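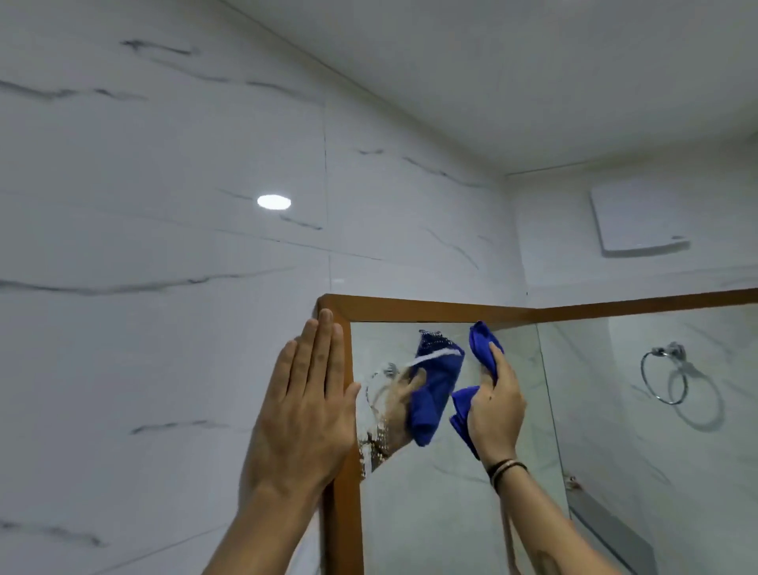 Demetrio Vidal replied to an earlier thread of mine that a fan holding a sheet of toilet paper against its grille only shows that some air is moving, and that I should measure humidity before buying a bigger unit. I have now done that and would like help reading the result.

Bathroom fan runs, humidity stays high
Posted by Covadonga Palacios

Upstairs bathroom, no window, house in Floldale. The fan is a Brodiline rated at 80 CFM. It vents through 4 inch flexible duct in the attic to a wall cap on the north side. Duct length is 162 inches with two bends. The duct is not insulated.

I put a Mandico humidity meter on a shelf away from the shower. After a normal shower with the fan on and the door shut, it was still above 80 percent 40 minutes later. With the door open it falls much faster. The house itself sits in the low fifties.

Is the fan undersized, or is the duct the problem? I would prefer not to open the ceiling if I can avoid it.

Itziar Carrasco

Your door test already points to the supply side. A fan can only remove as much air as gets into the room, and with a tight door there is nowhere for it to come from. Check these in order, cheapest first.

1. Gap under the door. Measure from the finished floor, including any mat or threshold strip. Three quarters of an inch is a reasonable target. If yours is much less, trim the door or fit a transfer grille.

2. Standing water. Squeegee the shower walls and wipe the flat surfaces and trim before you leave the room. Water left there evaporates into the same air you are trying to dry, and the meter reads it as a fan fault.
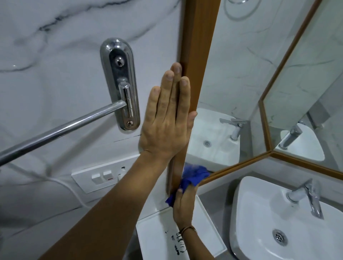

3. Wall cap. Go outside with the fan running and look at the flap. It should open fully. Paint, lint and wasp nests are the usual causes of a stuck one.

4. Duct. Flexible duct has to be pulled tight. Slack sections have far more resistance than the same length of smooth pipe, and a low spot will collect condensate, especially in an attic with no insulation on the run.

Repeat the test after each change, same shower length, meter in the same place. If you change everything at once you won't know which item did it. 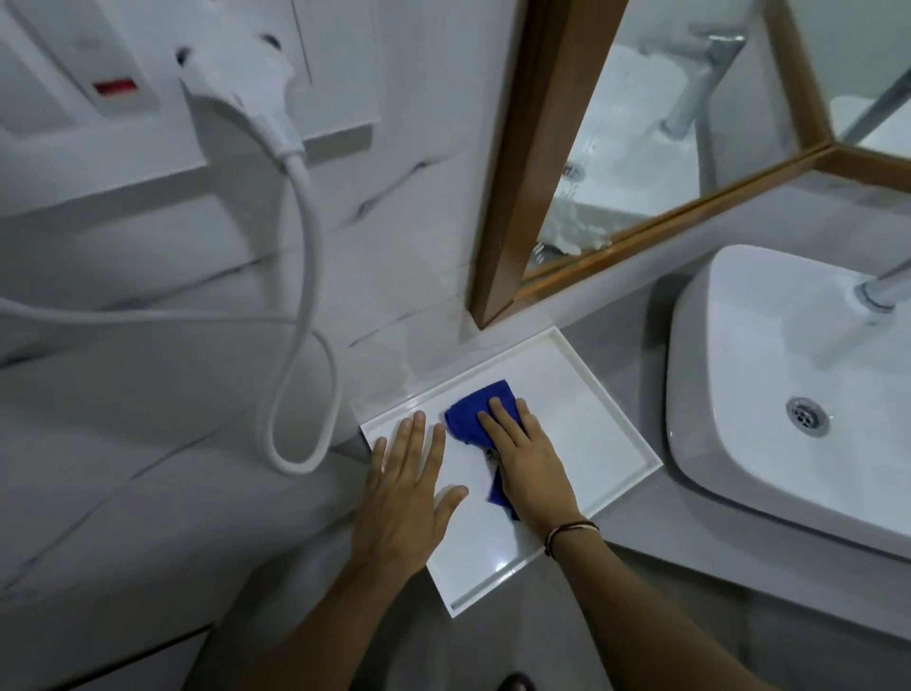 Also check the meter. The cheap ones drift, and they recover slowly once they have been saturated. Leave it in a sealed bag with damp table salt overnight. It should settle at 75 percent. Note the difference and apply it to your readings.

Bonifacio Barrios

Just get a bigger fan. I put in a 110 at our place in Villanueva and never had a problem since. Ours has a window though.

Iñaki Valcárcel

A bigger fan on a restricted duct mostly adds noise. The rating on the box is at low static pressure. I agree with Itziar on the order, but I would insulate the duct whatever the tests say.

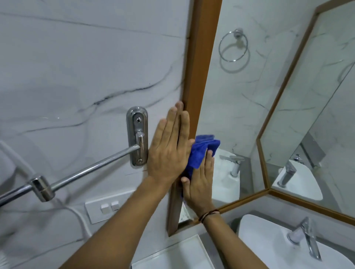

Should the fan be on before the shower starts, or only after?

Start it before. Airflow is then already established when the steam appears, and less of it condenses on cold surfaces. Leave it running afterward until the meter is within a few points of the rest of the house. A timer switch does this well enough, a humidity switch does it better if the sensor is not mounted right over the tub.

Covadonga Palacios

Door gap is under a quarter inch with the mat in place. Will trim it and retest before going into the attic.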